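About Givow

Home
Our work
The chore list
Join us
Contact

Who we are

Givow is a small company with one question on the wall: can a machine do the chores yet? We mean the plain ones. Putting socks in the right drawer. Wiping down a workbench at the end of a shift. Carrying a box of hinges from the stockroom to the person who needs hinges. We write the software that plans and controls a robot's arms while it tries these jobs, and we keep score of how it does.

There are 19 of us. Most work out of the old Westerberg building in Urside, two floors up from a shop that repairs sewing machines (if you hear thumping, it's them). We come from robotics labs, appliance repair, game studios, hospital laundry and one very good bakery. The laundry and bakery people have turned out to be some of our toughest testers, and we love them for it! They know how a job is supposed to feel when it goes well, and they can spot a clumsy approach long before any of our charts do.

How we started

Givow began as an argument about dressers. Two of our founders were building a tidying demo for a trade fair and had set aside an afternoon for the part where the robot opens a drawer. It took until June. The handle was too close to the front panel, then the gripper came in at a bad angle, then the drawer stuck on one side and the arm kept pulling as if nothing was the matter. By the time it worked they'd stopped caring about the fair and wanted to know what else in an ordinary home was that hard.

Nearly everything, as we've since learned. We still find that exciting.

So, can they do it yet?

Some of it, some of the time. We'd like to be clear about this, because people visit our site hoping to buy a robot butler and we don't have one.

Moving a known part from a known bin to a known tray is in good shape. A shop floor helps a lot here. The light stays the same, the bins stay where they were put, and somebody will come over if the arm stops. Our shop-floor partner, Hodari, makes cabinet fittings and lets us run a sorting station next to their packing line. It handles 3,000 pieces on a normal day. It still gets stuck on the small brass catches, which like to hook together, and the packers there have a name for that which we won't print.

Homes are another matter. Clothes change shape every time you touch them. Drawers are full in ways you can't tell from outside. People leave a glass where there wasn't a glass yesterday. A robot that can open a drawer in our test room may do badly with the next dresser over, and folding a fitted sheet is still, for us, a long way off. (Several of us can't do it either.)

The chore list

Our whole company runs off a list of 152 chores, each written in a single sentence that anyone could follow. "Put the spoons away." "Open the top drawer and take out a towel." "Sweep the shavings off the bench without losing the screws." A chore counts as done when the robot finishes it in several different rooms with no help, and it comes off the done list again if a later version of our software gets worse at it. That second rule hurts, and we'd never give it up.

We add chores when customers and friends send them in. Please keep sending them. The odder the better!

Practice rooms

Before an arm touches real furniture, it practices in simulation. We build rooms on the computer and change them constantly: new wall tile, new floors, taller dressers, stiffer drawers, different things standing on top. We've built 4,000 so far. They aren't meant to be pretty, and a lot of them would make a decorator cry, but the variety is what we're after. A robot that has only known beige gets confused by orange.

Drawers are still the chore we go back to most. It's where we started, and it asks for a bit of everything – finding the handle, choosing which arm to use, getting close without bumping the front, and leaving whatever is on top standing.
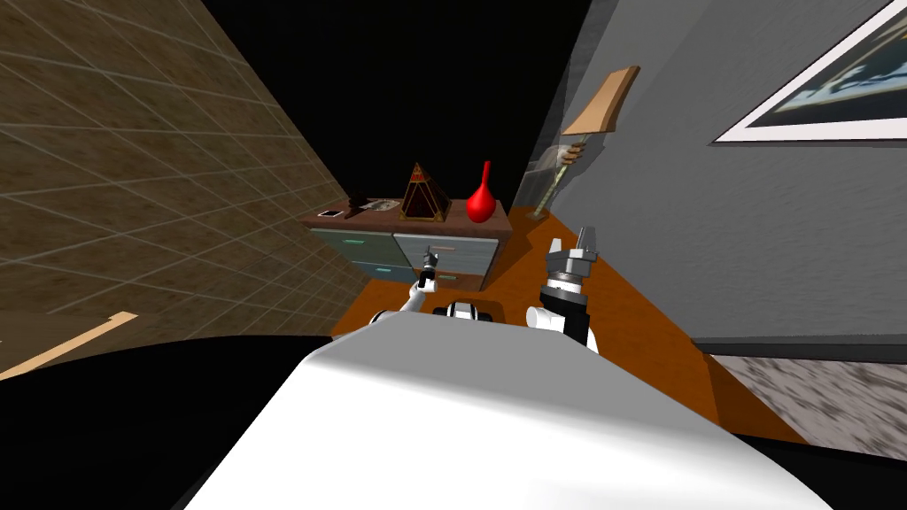

A practice room for the drawer chore, with both grippers up near the dresser and a red vase on top.

Simulation has its limits and we run into them weekly. Friction is hard to get right. Cloth is harder. When a chore goes well on the computer and badly in the test room, we write down the difference and go fix the room, the software or both.

Working with us

We take on a few outside projects a year, mostly with workshops, small factories and care homes. We'll visit, watch the work for a day or two, and tell you which parts a machine could help with now and which parts should stay with your people. Sometimes our advice is a better shelf. We don't charge for that one.

We also welcome school groups in Urside. Kids get to write a chore for the list, and theirs tend to be the hardest.

Page last updated 16 Apr 2020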